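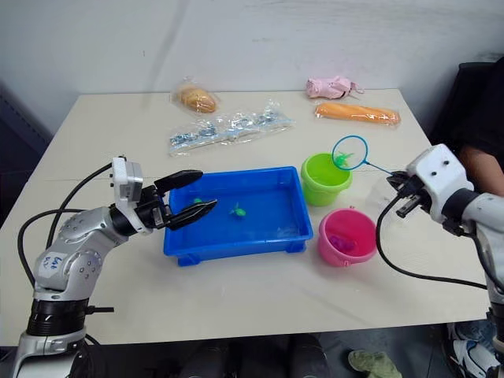

Bimanual sorting with a hand tool. The right gripper holds the handle of a small net over a green bucket; the left gripper is open over the tray.

Household manipulation (robotics)

Household manipulation is the branch of robotics concerned with the handling of ordinary objects in homes and in small workplaces that resemble them. Typical tasks include sorting, clearing a table, folding laundry, loading a dishwasher and packing groceries. The term is normally limited to work done with arms and grippers. Floor-cleaning robots, which move through a home but do not pick things up, are treated separately.

Most tasks in the field have been performed by machines at least once under test conditions. Few are performed reliably enough, or fast enough, for a household to depend on them.

Background

Industrial arms have long moved parts on production lines, where each part arrives in a known place and orientation. A home offers neither. Objects are put down wherever there is room, vary in shape and stiffness, and are often wrapped in packaging that confuses depth sensors. Early household systems relied on stored models of each object and failed when an unknown one appeared. Later systems learn from recorded demonstrations, in which a person guides or remotely operates the arms through the task many times.

Sorting and tool use

Sorting small objects into containers is a common benchmark because success is easy to judge: the object is in the correct container or it is not. A gripper with two fingers can pick up a block or a cup directly. Small toys with thin limbs are harder, as the fingers tend to push them aside or close on one limb only, and the toy may rotate as it is lifted.

One approach is to give the robot a tool. In net transfer, one arm scoops the object from a shallow tray and carries it to a bucket while the other steadies the tray or nudges the object toward the hoop. The net tolerates errors in position that a direct grasp would not. It also introduces new problems. The handle can turn in the gripper, the hoop blocks part of the camera view, and an object can catch in the mesh when the net is tipped. Color is a further difficulty: a green toy above a green bucket gives a vision system little contrast to work with.

Soft and wrapped goods

Bread, bagged items and folded umbrellas are frequent test objects. Bread in clear film reflects light and compresses under grip force, so a system tuned for rigid boxes may crush it. Long loaves sag or swing when held at one end and are usually lifted near the middle. Umbrellas combine a stiff shaft with loose fabric, and the strap is seldom handled successfully.

Measured performance

Published results are difficult to compare, as laboratories differ in what they count as a failure. The Umen protocol, drawn up by Ghislain Carrier and Lise Vachon, attempts to correct this. It requires that the object layout be changed before every trial and that any human contact with the objects end the trial as a failure. In the first series run under the protocol, a two-arm system completed 62 percent of 2749 sorting trials without help. Dropped objects made up the largest group of failures, followed by trials in which the arm stopped and did not resume.

Carrier and Vachon also recorded time. The system took 3 times as long as an adult doing the same work by hand, excluding pauses for recovery.

Shop-floor use

Small shops have adopted the technology earlier than homes. The packing firm Beaudoin uses Skilia arms to place bagged goods into trays, with a worker assigned to each pair of stations to clear faults. Tray positions are fixed and the range of goods is narrow – conditions a kitchen does not provide. A trial at Nustel, in which the same arms repacked mixed customer returns, ended in December after 2 months. The company cited the time spent on manual resets.

Limitations

The main obstacles to domestic use are recovery from error, cost and safety near people. A robot that drops a toy on the floor must notice the loss, find the toy and reach it, and arms fixed to a table often cannot. Present systems are generally run with a person within reach of the stop control.

See also

Bimanual manipulation
Deformable object handling
Learning from demonstration
Teleoperation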